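How to run a cloth folding demo at an open day (and not lose the crowd)

Quick write-up while it's fresh. We did ours in May, two arms, one table, small gray towels. Evanthia Xenos asked for notes so the Gellell people can run the same thing at their place. Assumes you already have a policy or a teleop setup that folds okay in the lab. If it doesn't fold in the lab it won't fold with forty kids breathing on the glass.

Before doors

Power up an hour early. Home both arms, then run the full fold 4 times with no audience. Not three. The fourth is where ours started drifting last year.

Wipe the table. Fingerprints, tape residue, coffee rings, all of it. Plain white top, plain towel, decent contrast. Don't swap in a nicer towel on the day!! Somebody always wants the one with the Brolleck logo. No.

Lights: set them once, early, and leave them. Arm shadows fall on the cloth whatever you do, so do your test runs under the same lights you'll have on the day. Blinds down if there's sun after lunch.

Tape line on the floor, one long step back from the table. E-stop goes to a person, in their hand. Chukwuemeka Danladi had ours all morning and did nothing else. Good. Keep it that way.

The demo itself

1. Towel down flat, roughly square to the front edge. Smooth it by hand, arms parked.

2. Hands out. Say "clear" out loud, wait for the e-stop person to say it back.

3. Start. One arm goes in first, the other stays up and off to the side until it's needed. Tell people this beforehand or they'll ask if the second one is broken.
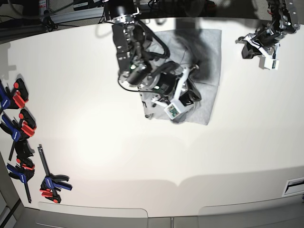
4. Talk during the slow bits. The approach and the press are slow, that's when people drift off to the Todska stand for free pens. Tell them what the arm is about to do, then shut up and let them watch it.

5. If it misses the corner, let it retry once. People like the retry, we got a bigger cheer for that than for the clean ones. Second miss, stop it, park, reset the towel by hand, go again.

6. When it's done, park both arms BEFORE anyone reaches in for the towel. Including you. Especially you, with a microphone in the other hand.

Whole cycle plus talking, keep it short. Then questions, then the next group.

Things that went wrong

Cable snag. Leave more slack than you think and watch the loop on the first run at full reach.

Towel got soft and floppy by mid afternoon from all the handling. Fresh one after lunch. Bring spares from the same pack.

Wifi. The hall network died when the crowd came in, over 1221 people through the door according to the desk. Run everything on a wired local switch, dont rely on the venue for anything.

Signage. Ours said "laundry robot" and we spent the day explaining it doesn't do shirts. Tesfamariam hall has it's own sign template, ask for it early, they want the text two weeks ahead.

Pack down

Arms to rest pose, power off at the box, then at the wall. Towels in the bag with the log sheet. Write down which runs failed and at what step, even if it's just "corner, twice". Key goes back to the front desk, they lock up at six sharp.

Anything missing, tell Evanthia and I'll add it.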